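November 22, 2021

Glaze tests, batch 13. Wurell base again, Hollmann ash sieved twice this time. Kiln to 981, held 30 min. Pulled tiles at noon, still crackling. Crazing on most of the Trodstead clay, none on the Anano. Same recipe, same thickness as far as I can tell. Tiles with the extra silica look better but dull, sort of chalky. Need to dip slower.
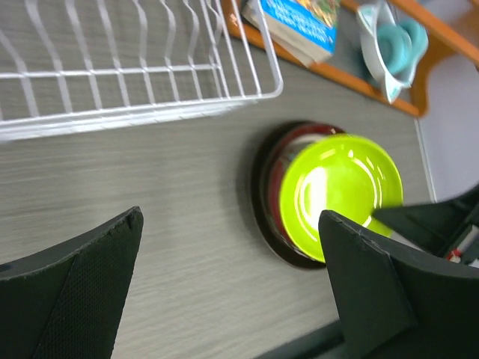
Reply penciled in the margin: did you check how damp the bisque was, mine crazed the same way until I let it sit overnight. Fair point, did not check. Will weigh 2 tiles before and after drying, write it on the backs.

Ash bucket is low, enough for maybe one more batch. Dont use the coarse stuff from the shed, it pinholes.

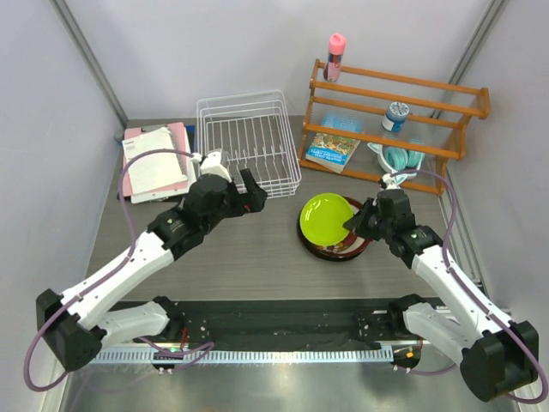

Next firing: same cone, slower cooling, lid shut til morning. Silica up a little more on the Trodstead only. Leave Anano alone, it works. Relabel the jars, the marker is comming off.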